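Ticket 429 — Acceptance rule for simulated kitchen runs
Status: reopened
Opened by: Karunaratne test desk
Print this page | E-mail this page

Problem as reported: the Wutus checker passed 680 runs on the kettle layout. On 184 of them the arm's log shows no grip at all. The pass rule only asks whether anything was knocked over, so a run that does nothing gets full marks. I raised this in July and was told the rule was "good enough for now".

Steps tried:
1. Re-ran the checker on the same logs. Same result.
2. Lowered the tip-over limit to 14 degrees. Same result, as anyone could have guessed.
3. Asked Bridilmont which written rule the pass mark is based on. They sent a slide. A slide is not a rule.
4. Rendered the layout again with default lighting and compared the views by eye.

Kettle layout, both renders:
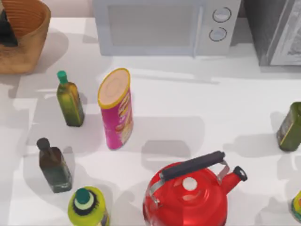
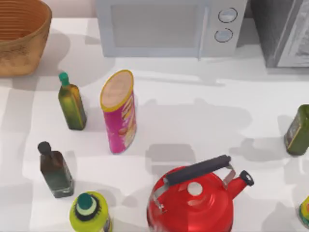
Red kettle at the front, pink can behind it, microwave at the back, everything standing. The checker would call either one a pass. I would call them a counter with things on it. If the task is "move the kettle", the rule has to name the kettle, say where it should end up and say how far off it may be. I also want the start position stored with each run — at present we keep only the last one, and there is nothing to measure against.

Filippos Athanasiadis replied that knocking nothing over is still worth checking, and that throwing the rule out would leave the older results with no common measure. He would keep it as a separate safety line and add a task line beside it, with a run needing both to pass. He also asked that old runs be marked "not assessed" where the start position is missing, and not quietly turned into fails.

Fine by me, as long as the two lines are never added into one score. Zetance did that on the drawer task and I still can't tell what their number means.

Next: draft wording for the task line, then rerun a batch where the arm is switched off on purpose. If any of those pass, this ticket stays open.

Last edited 5 Apr 2022

We use cookies to remember your settings. Accept | Manage
Contact | Copyright Karunaratne | Back to top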